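The Gorkby Guest Book Set - for weddings, receptions and garden parties

Hi, it's Bernadette Park again! I put the Gorkby set together after my own cousin's wedding, when the guest book sat by the door all night with one dried-out pen and eleven signatures in it. I still feel bad about that book.

So what do you get? One album with 72 thick cream pages, a cloth cover in sage, navy or plum, a pack of 108 loose cards for people who would sooner write at their seats, and 4 pens that I've tested myself on these exact pages. The cards slip into corner slots at the back of the album, so nothing needs gluing the next morning (you'll be tired, trust me). The cover can carry two first names and a date, stitched by Nuanchan Wongsuwan at our Coklow workroom. She does lovely curly ampersands.

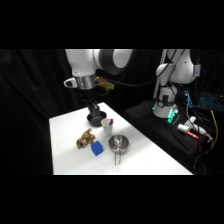 Can I order the cards without the album?
They're sold separately in the same pack of 108, with plain white envelopes, and you can pick the pack from the drop-down next to the color choice.

A few things I get asked for a lot. The album opens flat, and two people can write at once if they don't mind bumping elbows. The pages take instant photos fine - I use them with a white border, and the slots fit most of the small sizes. If you want to stick in bigger prints, leave every other page blank or the cover starts to bulge by the end.

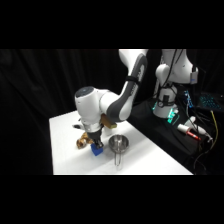
Blue cube on the white tabletop, right at the gripper.

Ordering for a summer date? Stitched covers take longer than plain ones, and January is when everybody seems to get engaged and write to me at once. Send the names exactly as you want them spelled, accents and all. Aliki Raptis and Thanasis Gkikas ordered theirs in plum for a reception at the Kokkinos gardens, and we went back and forth three times over whose name came first! (Hers did.)

Plain albums ship from Coklow in a flat box with tissue. I can gift wrap too, just tick the option and type your note in the message field. 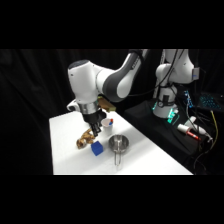
White tabletop with a blue cube and a small paper cup.

Returns are easy on plain covers if the pages are clean. Stitched ones I can't take back, but if we got a letter wrong I'll redo it and pay the postage both ways. Refills of 108 cards fit older Gorkby albums as well, including the ones with the ribbon tie.

Page last updated Tuesday, March 13, 2018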